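# Zapatero pequeño para la entrada: ¿cómo coloco las zapatillas de casa?

**benitez_presov**
19 de junio de 2024

Hola. Vivo en un piso con una entrada muy estrecha y quiero poner un estante bajo para el calzado de estar por casa. Tengo sitio para un mueble de 40 cm de ancho y 27 de fondo, no más. He mirado uno de la marca Allia que cabe justo, pero las zapatillas quedan con la punta o el talón fuera. ¿Las ponéis de lado, una encima de otra, o me busco otra cosa? Somos varios en casa y ahora mismo acaban todas en el suelo. También me gustaría dejar una planta al lado, si no estorba.

**Brolix**

Antes de comprar nada, saca todo el calzado y ponlo encima de una mesa junto al estante. Así ves el tamaño real de cada par y pruebas combinaciones sin agacharte. Yo empiezo siempre por las zapatillas más anchas, que son las que deciden si cabe lo demás.
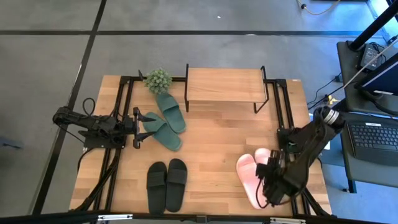

*Zapatillas verdes, calzado rosa, un estante pequeño y la planta, todo sobre la mesa de madera.*

Con 27 cm de fondo, las tallas grandes te van a sobresalir si las metes de frente. Ponlas en paralelo a la pared, un par por balda, y las de niño sí pueden ir de frente. Las chanclas se guardan bien encajadas suela con suela. Si la balda se puede mover, deja unos centímetros libres por encima de la tira, porque si no, se aplasta y luego cuesta meter el pie.

La planta, mejor fuera del estante. Al regar siempre cae algo y las suelas de espuma tardan en secarse. Con un plato debajo y a un palmo del mueble es suficiente.

**allia_100**

Yo tengo uno parecido desde julio del año pasado y caben casi 8 pares, pero apretados. Lo que no uso a diario va a una caja debajo de la cama. Mide la puerta abierta!! A mí me rozaba.

**Presov27**

De lado. Y fija el estante a la pared si hay niños.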